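Kunon 600 Transparent Display Case

Product group: Display hardware
Manufacturer: Loreo
Page last revised: 6/13/20

The Kunon 600 is a countertop display case with a transparent front panel. Moving graphics, captions and product information are shown on the panel while the item inside the case remains visible behind it. The case is intended for retail counters, museum entrances, trade show stands and reception areas. Visitors do not need glasses, a headset or a phone to see the content.

The Kunon 600 replaces the earlier Kunon tabletop case, which is no longer offered for new orders. Customers who own the earlier case may continue to use their existing content. Files prepared for it will play on the Kunon 600 without conversion, although Loreo recommends that text be enlarged slightly to suit the wider panel.

Content is loaded and scheduled through Mudgway, the Loreo content manager. Mudgway accepts standard video files, still pictures and rendered 3D sequences. A schedule may be set for a single case or for a group of cases at several sites. If the network connection is lost, each case continues to play the last schedule it received. 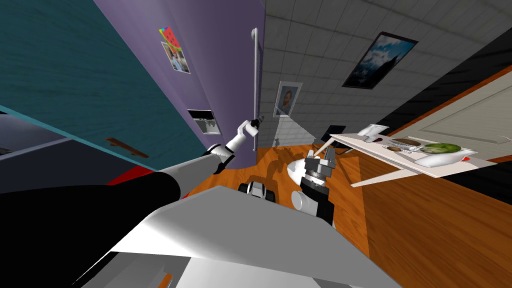
Each Mudgway account includes 20 content slots per case. Additional slots may be purchased in blocks of 10. Unused slots remain on the account for as long as the subscription is active and may be moved from one case to another by the account holder. Sound is optional and can be turned off for each item in the schedule.

Technical data

Panel: transparent LCD, 3,846 square centimeters viewing area
Interior width: 600 mm
Interior lighting: white LED, adjustable from Mudgway
Audio: two built-in speakers, line output
Network: wired or wireless
Maximum load on interior shelf: 10 kg
Finish: matte black or matte white

Items supplied

Display case with interior shelf
Power supply and cord
Two keys for the rear door
Wall strap and fixings
Printed setup guide

Installation

The case must be placed on a level surface that can support its full weight together with the displayed item. Direct sunlight on the front panel reduces contrast and should be avoided. The rear door opens outward and requires clear space behind the case. Where that space is not available, the side door version should be ordered instead. The door position cannot be changed after delivery.

The front panel should be cleaned with a dry microfiber cloth. Glass cleaners containing ammonia will damage the coating, and such damage is not covered by the warranty.

Ordering and rental

The Kunon 600 is available for purchase or for rental by the month. Rental includes delivery, setup, a Mudgway subscription and collection at the end of the term. Orders are handled by Codside, the authorized distributor for North America. Purchase orders received before the end of June will be filled from current stock. Requests for custom finishes are quoted separately and require a signed drawing before production begins.

Related products: Kunon floor stand, Kunon transport case, Mudgway multi-site license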